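The Bus Bench Bargain

Bench ads are sold on big numbers. Look closer and they shrink.

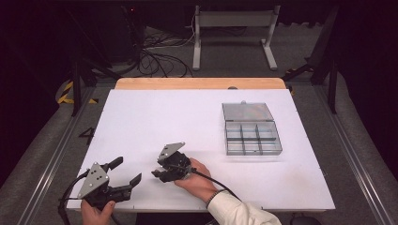

Who counts the people who see a bench ad?
Mostly the company renting you the bench.

Taneo charges $800 a month for a spot on Irngate Avenue and promises 2277 "daily impressions." That figure is traffic volume, so it includes every driver looking at the light.

Sille Østergaard bought 30 benches for her shoe repair shop, Brustow. She asked new customers how they had found her. Most said a friend. Taneo's answer was to offer her 40.

She took the discount on her last invoice and let the contract run out in August.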